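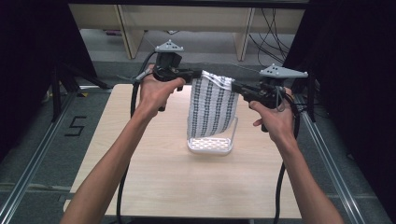
## 4. First recording with the Usano hand grippers

Before you start, finish the pairing in section 3. Both grippers must show as connected in the Semex software.

1. Put the cloth and the rack on the table, within easy reach of both hands.
2. Take one gripper in each hand. Close your fingers around the handle and keep the index finger forward, along the body.
3. Check that the tracking plates on top point up and are not covered by your sleeves. We recommend to work with bare forearms.
4. Let the cables run down on the outside of your arms – never between the two grippers.
5. Press the left trigger for 2 seconds. The software starts a new episode.
6. Pinch the top edge of the cloth with both jaws, lift it until it hangs free, and lower it over the rack.
7. Open both jaws, move your hands back and press the left trigger again to stop.

**Note:** An episode of this task takes around 44 seconds. Longer episodes are also saved, but please do not stop in the middle to rest your arms.

**Note:** If one plate is lost during the lift, the software shows code 356. Delete the episode and repeat from step 5.

**Caution:** Do not pull the cloth hard to both sides. The jaws can slip and the fingertip pads wear out early.

**Caution:** Do not put the grippers down on their plates. A bent plate must be calibrated again (see section 6).

Text of this section: Hnat Fedoruk, revised June 2021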